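Bench notebook, August
Back bench, Briltimton workshop

9.40 am. Kettle on, strap on, lid off. Today is the old desktop we call Sidon, which has been sitting under the bench since the last clear-out with a sticky note on it reading "works???" in my own handwriting. I have no memory of writing it. Three question marks suggests I had feelings about the matter.

Plan is the usual one. Open it up, see what's in there, get the dust out, check the memory and the drive, and decide whether it goes to the Batlow hall for the bookings desk or goes in the parts cupboard with its relatives. The hall wants something that will run a spreadsheet and a label printer. They have been promised it twice now, once by me.

Side panel came away after some language. One of the thumbscrews had been done up by somebody with a grudge. Ingeborg reckons a drop of oil next time, I reckon a different grudge.

State of the inside

Better than the outside, which has a coffee ring on top. Green board, one blue stick of memory showing, drive up in the metal cage with the blue plastic release tab. The blue SATA cable has been left with enough slack to skip rope with, and the power leads fan out beside it in red, yellow, orange and black like a cheap bouquet. Whoever built this did not own a cable tie, or owned one and was saving it.

Had a look at the little cylindrical capacitors above the memory while I had the torch out. None of them looked domed or crusty to me, but I want Lamai's eyes on them before I write "fine" anywhere official. My record on capacitors is not good (see the Meijer amp, or better, don't).

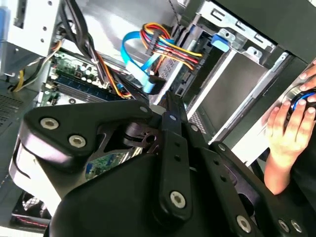

Dust

Took it outside to the loading door for this. Soft brush first, then the blower in short bursts, with a finger on the fan blades so they don't spin up. Did the vent grille from the inside out. Got a small grey felt mat out of it that I could have sold as a coaster. Then did the perforated panel, then swept the loading door area, then swept it again when the wind changed.

Note for whoever reads this: the good brush lives in the drawer marked BRUSHES. It was in the drawer marked FUSES. I have put it back and I am not naming anyone, Ingeborg.

Memory and drive

Pulled the blue stick, wiped the contacts, put it back and heard both clips go. Ran the memory test from the bench USB over morning tea. Clean on the first pass, left it going for 3 passes to be stubborn. Still clean.

Drive is slower going. Reseated the data and power plugs at the drive end before starting, and it came up straight away. Surface scan got to 70 per cent quickly, then sat at 98 for so long I made lunch, ate lunch and washed up someone else's lunch. It finished without errors. Nearly 800 old files on there, most of them photos of a boat. Have emailed the donor to ask if they want the boat. Not wiping until I hear back.

2.15 pm. Lamai had a look at the capacitors and says they're all right for a bookings desk, she wouldn't run a hospital on them. She also says the black bundle coming down from the top needs to be tied back before the lid goes on. She left two cable ties on the bench with what I would call a pointed expression.

Still to do

Tie the looms back, including the yellow and black pair near the vent, well clear of the fan.
Fold the spare SATA length up behind the cage. Don't kink it.
Replace the board battery. Clock thinks it is some other decade.
Find a side panel thumbscrew with a head I can grip.
Wait on the boat.
Fresh install, label printer driver, ring the Batlow hall and promise it a third time.
Get the coffee ring off. Tried metho, no luck. Ingeborg suggests putting a cup on it.

Lid is resting on top, not screwed down. Please don't stack anything on it.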